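I finally have two hand-held grippers in my apartment at the same time, so I can compare them properly. For the last month I had only opinions, and most of them came from reading forums in the evening.

For readers who are new here: I collect demonstrations by hand. I hold a gripper with a camera on it, I do a task with small household things, and later a policy is trained on the recordings. I do this in the evenings, after my normal job, and Violeta Urrutia trains the models on her side, in another city. She receives my files and she complains about them, very politely.

The two grippers have serious names in their papers, but between us we call them Grumow and Jesard, so I will do the same here. Grumow is the one with the linkage, where both fingers move together. Jesard is the older one, with a trigger and one fixed finger. I used Jesard since the spring and I was fast with it. I mention this because it makes my comparison a little unfair to Grumow, and you should remember it when I complain.

## The task

I wanted a task that is boring and repeatable. On the table I have a fabric basket, and in front of the basket I put small things: a charger, a bag of small white plastic things, a few round things of different height. The task is to pick one thing, put it into the basket or next to it, and come back to the starting position. Between the recordings I change the places of the things by hand.

I did 20 recordings of each object with each gripper before I allowed myself to look at any result. This was Violeta's rule. When I look at the first results too early, I begin to help the gripper that I like more.
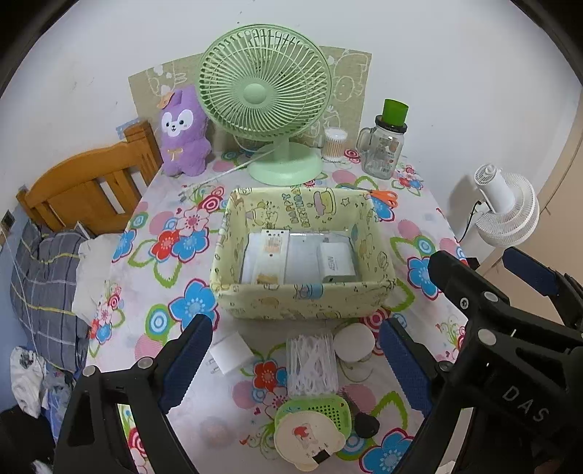
The first difference I felt was in the wrist. Grumow is heavier at the front. It weighs 468 grams on my kitchen scale, without the cable, and in the first evening I did not notice it at all. On the second evening I noticed it very much. Jesard is heavier in total, but the weight sits closer to the hand, so you don't feel it in the same place. After one hour with Grumow I started to rest my elbow on the table, and this is bad for the data, because all my approaches became low and came from the same side. Violeta saw it immediately in the trajectories. She asked me if I had become tired at recording forty or if I had changed my chair.

Now I do short sessions and I stand up.

## Both fingers moving, or only one

With Jesard, one finger is fixed, and you bring this finger to the object first. Then you close the other one. It is a very natural movement for a person, almost like using tongs against a wall. The problem is that the object is often pushed a little before it is held. For a person this is nothing. For the policy it means that the position at the start of the grasp and the position at the end of the grasp are different, and with flat things on cloth the difference can be large.

With Grumow, the two fingers come together in the middle. If you are centered, the object stays where it is. If you are not centered, the first finger pushes it toward the center, and usually this is also fine. I had to learn to aim with the middle of the gripper and not with one finger, and this took me longer than I want to admit. For three evenings I aimed with the left finger and I was angry at the linkage.

The hardest object for both was the charger. It is slippery on the sides, and the prongs change how it lies on the cloth. With Jesard I dropped it more often. With Grumow I dropped it less, but I also touched the table more, because the fingers need to go lower than I think they do.

The easiest one was the stone. I brought it home from Dondside years ago, and it is smooth, so I expected trouble. But the ridged pads on Grumow hold it well even when I lift it a little too quickly, and I could turn my wrist without losing it. On Jesard I have flat rubber pads, and there the stone rotated between the fingers when I took it near one end.

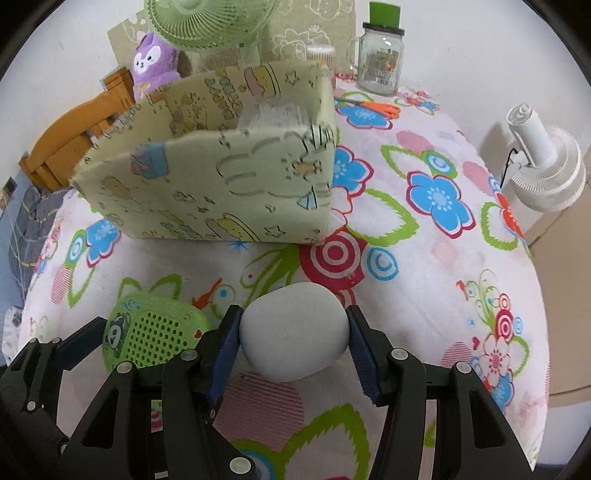 *The stone between the ridged pads, just above the sheet.*

I should say that this is maybe a comparison of pads more than of grippers. I ordered ridged pads for Jesard from Farías, the small shop that cuts them to size, and they should arrive on Tuesday. If the stone stops rotating, I will correct this part of the post.

## The camera

Both grippers use the same wide lens, but it does not sit in the same place. On Grumow it sees both fingers from the middle, and the contact point stays in view during almost all of the grasp. On Jesard the camera is moved to one side, and the moving finger can hide small things in the last moment before contact. When I hold the gripper I don't care about this, because I look with my own eyes. But the policy has only the camera, and I forget it constantly.

A good exercise, which I recommend to everybody who does this work, is to watch your own recordings and to try to say when the object is held, using only the picture. With Grumow I could do it for almost every recording. With Jesard I was often guessing, especially with the flat things.

The wide lens also sees a lot of my room. I don't mind, and Violeta says that a real room is better than a gray table. But I try not to move the furniture in the middle of one set.

## Numbers, for those who want them

Until now I have 1,364 usable recordings, with both grippers together. I threw away 97. Most of the bad ones were my fault: I started moving before the recording started, or I closed the fingers completely on nothing and did not repeat the sequence. Some of them had tracking problems, and these were more frequent with Jesard, but I also used Jesard more in the late evening with only one lamp, so I don't want to blame the gripper.

Violeta will train two policies with the same amount of data from each one. She has asked me not to write what I expect, so I will not write it.

For daily use I will continue with Grumow for small and flat objects. For bags and soft things I still take Jesard, because I like to feel the trigger pull back a little when the bag is compressed. On Grumow the linkage takes away a part of this feeling. There is a smaller spring that I can put inside, and it has been lying in a drawer since September. I need a hex key that I cannot find, so if somebody knows the size for the pivot screws, please write it in the comments.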